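Why Does Stuff Have Colors?

Sunlight looks plain, but it's every color mixed together. When it lands on something, that thing soaks up some colors and bounces the rest away. Your eyes catch the leftovers. Yes, color is leftovers.
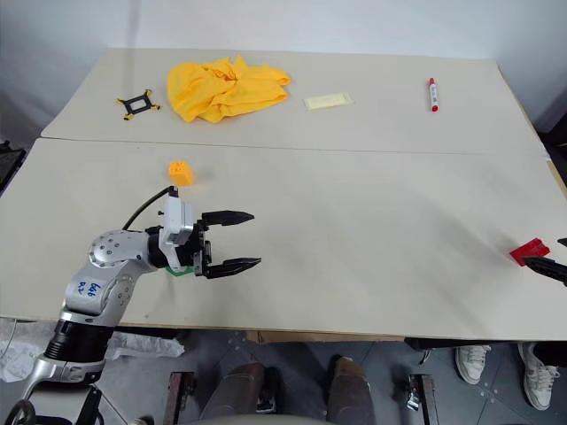 A yellow cloth, an orange brick and a red cap: three kinds of leftovers.

Black things keep nearly everything. Greedy. 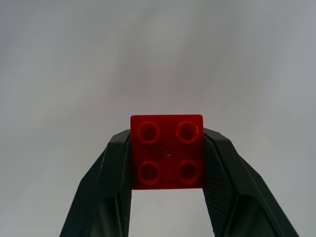

Red light bounces off red things, and the other colors mostly get swallowed. Switch off the lamp and there's nothing to bounce, so even a shiny red brick with four studs goes dark. Your socks too.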